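From: Rosario Marras
To: jetholm-pantry
Date: Jul 26, 2021
Subject: Re: Keeping flour through August

Kofi Mahama wrote:
> Does anyone freeze whole wheat flour before storing it?
> Mine smelled stale after 60 days in the cupboard.

I do. Two days in the freezer, then back to room temperature before I open the bag. After that it goes in a clear container with a locking lid. 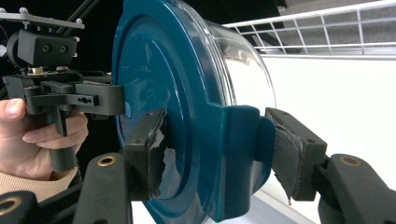 Filed under: Dry goods

White flour keeps much longer — I don't bother freezing it. For whole wheat I write the date on tape and use it within 90 days.

Rosario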